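4.2 Entitlement checks and the delay before first play

The sign-in step is the part of a subscription viewing app that differs most from one supplier to the next. A programme held in the Nekano catalogue can be opened on a phone, a tablet or a set-top box, but in each case the app must first establish that the household pays for the channel through a participating television provider. We call this the entitlement check. It is made once when the account is linked and again, in a shorter form, whenever the viewer presses play.

In the version of the app studied here, the short check is sent to a broker, Ernulell, which holds no account data of its own. The broker passes the request to the provider, waits for a reply, and returns a signed token to the app. The token names the channel, the device class and an expiry time. If the token is still valid when the next programme is opened, the provider is not contacted. If it has expired, the whole exchange is repeated and the viewer sees a spinner over a black screen until it finishes.

Two sources of delay must be kept apart. The first is the exchange itself, which depends on the provider's servers and on the network between them and the broker. The second is the time the player takes to fill its buffer once the token has arrived. Earlier work on start-up delay has tended to report the sum of the two. The sum is what the viewer feels, but it is of little use to an app developer, who can change the second and can only work around the first.

We recorded both parts separately on 18 test devices over a period ending in October. Each device opened 50 programmes, chosen at random from the catalogue, under a fixed network profile. Devices were restarted between sessions, and the stored token was deleted before the first programme of each session so that at least one full exchange was always captured. Live channels were left out, as their buffers are managed by a different part of the player.

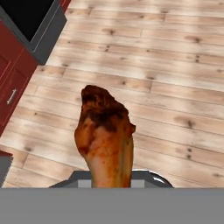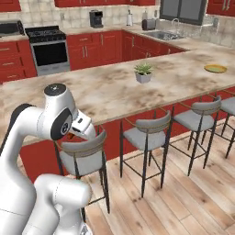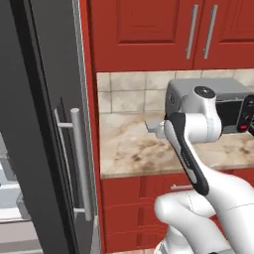
Figure 4. Computer-rendered kitchen views.

Lokbridge Papers in Applied Media Systems, Issue 12, page 122

The recorded times fall into two clear groups. Where a valid token was present, start-up was governed almost wholly by the buffer, and the spread between devices of the same class was small. Where the token had expired, the exchange took the larger share of the delay on every device class, and the spread was wide. The slowest cases came from providers that send the viewer's request through a second address before answering. The app has no means of knowing that this is happening and shows the same spinner throughout.

The expiry time written into the token therefore matters more than the choice of player settings. A long expiry reduces the number of full exchanges but leaves a cancelled account able to watch for longer. A short expiry protects the provider and makes the viewer wait more often. At present the value is set by the broker and is the same for every provider and every device. We found no technical reason for this. The token format already has a field for the device class, and a separate value could be set for a television, which rarely changes hands, and for a phone.

4.3 Fetching the token early

A second approach is to leave the expiry as it is and to move the exchange to a point where the viewer is not waiting for it. We altered the app so that the token was renewed in the background when a programme page was opened, before play was pressed. The change was made in the request layer only. The player, the catalogue pages and the sign-in screens were left as they were. Requests were queued through Shevchuk, an open scheduling library, with background renewals placed below artwork and subtitles in the order of work.

With the change in place, most expired tokens were replaced while the viewer was still reading the programme page. The remaining waits occurred when play was pressed directly from the home screen, where no page is opened first. Renewing tokens for every title on the home screen would remove these waits as well, but at the cost of a large number of requests for programmes that are never watched, and some providers limit the number of checks that one household may make in a day. We did not test this variant.

One side effect should be noted. If a background renewal fails, the app as altered gives no message, and the failure appears only when play is pressed. In the original version the error is shown at once, with a link to sign in again. For a lapsed account the result is the same in both cases, but for a brief network fault the altered version may retry without the viewer being aware of it. We regard this as acceptable for recorded programmes. It would need further thought for pay-per-view events, where a late error could mean that the start is missed.

The measurements do not cover households in which several people watch at the same time. Providers differ in the number of streams they allow, and the rule is applied during the same exchange as the entitlement check. A token fetched early may be counted as a stream that has not yet begun. We saw no refusals of this kind on the test accounts, each of which was used by one device at a time, and the question is taken up again in Section 6.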